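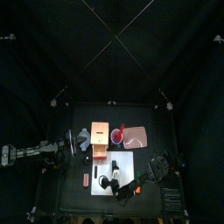 I've been wanting to write about teleoperation for ages and kept putting it off, mostly because every time I sit down to type I'd much sooner be back at the rig. But the kettle's on, my wrists need a rest, and it's raining too hard to cycle home, so let's have a go.

I teach robot arms to do small jobs on a tabletop. At Tovunum we work in pairs of arms, left and right, and I drive both of them by remote control, one in each hand. I move, they move, and everything gets recorded: where the joints were, when the grippers closed, what the cameras saw. Do the same job enough times and you've got something a learning program can chew on. One go at a task, from start to finish, is a demonstration, or a demo if you're in a hurry, and I'm always in a hurry.

The bit I love, and I really didn't expect to, is how strange it makes ordinary things. Take a drawer. You've opened thousands of them and never given it a thought. Now open one with two stiff fingers, no sense of touch, and a box so light that it would much rather come along with the drawer than stay put. The first time I tried it I towed the whole box halfway across the mat! So you learn to steady the box with one arm and pull with the other, and then you notice that's what you do at home too, with your other hand resting on top of the chest of drawers. I went home that evening and opened every drawer in the kitchen, slowly, watching my own hands like a lunatic.

Bottles are another one. A bottle on its side will roll if you so much as breathe near it, and you can't just grab it by the middle, because a fat round body gives the fingers very little to hold. I go for the neck if I can. Come in low, line the fingers up, close gently, lift, then turn the wrist to stand it up. That last turn took me 12 tries before I had one I was happy to keep, and I did a small lap of the room afterwards.

Then there are cables, which are lovely and awful. A cable is never in the same shape twice. You can't plan it in any fixed way, so you watch where it's going to go and follow it. If I pinch it too near the end the plug swings about, and if I pinch too far back the whole thing droops and catches on whatever's next to it. I've got a soft spot for cable days though – every demo feels like a fresh puzzle, and the time goes by in a flash.

Pens and markers I'd rate as medium. Fine if they're lying across you, fiddly if they're pointing straight at you, and on a smooth board they scoot away from a clumsy finger.

Some things I wish I'd known when I started, in no order at all.

Go slower than feels polite. My early demos were all rush and swerve, and the arms copied the swerve beautifully. Somebody over at Rultmont told me to hum while I worked, and it does help, you fall into the pace of the tune. (Pick a slow one. I made the mistake of humming a polka.)

Don't hide your mistakes, but don't wallow in them either. If I miss a grasp and recover smoothly, I keep the demo, as the arm needs to see what recovering looks like. If I miss and then flap around for ages, it goes in the bin.

Move things between goes. It's so tempting to put the cup back exactly where it was, and then you've taught the robot about one spot on one table and nothing about cups. I shuffle the lot, turn things round, crowd them together, let them lean on each other a bit. The messier tables are slower to work on but the results have been much better for us.

Use both arms only when you need both. I got very fond of passing things from hand to hand, purely as it looks so graceful, and had to redo 2 afternoons of work when we saw the trained arms passing everything back and forth before putting it down. Very elegant, completely useless.

And rest! Two hours in the morning is my limit for the fine stuff, after that my thumbs start making decisions on their own.

The moment that still gets me is the first run with my hands off. You press go, step back, and the arm sets off towards the drawer with my own little habits in it. I have a way of pausing just before I close the gripper, a sort of held breath, and the arms do it as well now. I hadn't known I did it until I saw it done back to me.

Next up is a proper tidying task, everything off the table and into its place, which we want running before we take a pair of arms up to the open day at Stullthorpe in October. I've been practising the order of things on my desk with a mug and some stationery. The rain's eased off a bit, so I'm going to make a dash for it.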